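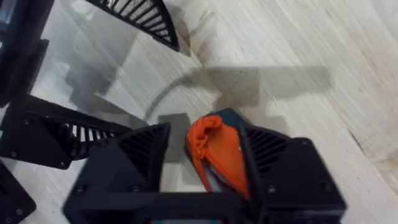

The owner of Sestmont, a small tidying and storage business in Indby, has strong views about cloths. She buys them in packs of 32 and uses one colour for each kind of job. An orange cloth, crumpled up over a pale floor with a wood-grain pattern, is easy to spot. "A grey one would vanish," she says. "I used to buy grey. I was always looking for them."

She started the business in October, after years in the stockroom at Vincze. Most of her customers want help with one room, usually the one where they work or do the bills.

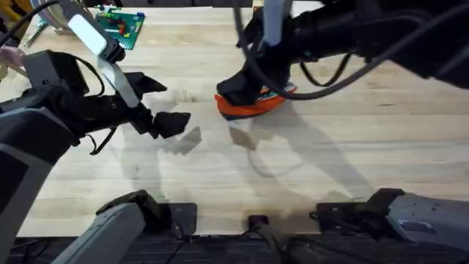

Her usual method is to start with the table. Things come off it, the top gets a wipe, and only what is used every day goes back. "People want to begin with the cupboards," she says. "I tell them to leave the cupboards shut. You need a flat surface first."

She is less strict about what counts as everyday. One customer kept a teapot next to the printer and was allowed to. Pens are another matter.

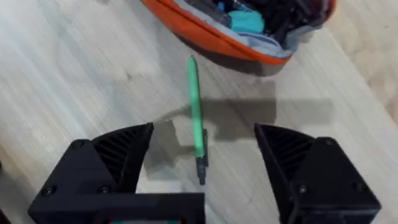
"Try each one on paper. If it writes, keep it, with its cap on. If it doesn't, bin it." She likes pens in light colours for the same reason she likes bright cloths, though she admits that a pale green can get lost on a pile of post.

A visit lasts 3 hours and she does 6 a week. She has no plans to take on staff. The next job is a sewing room in Plodetari, where the customer has asked her to leave the button tins alone.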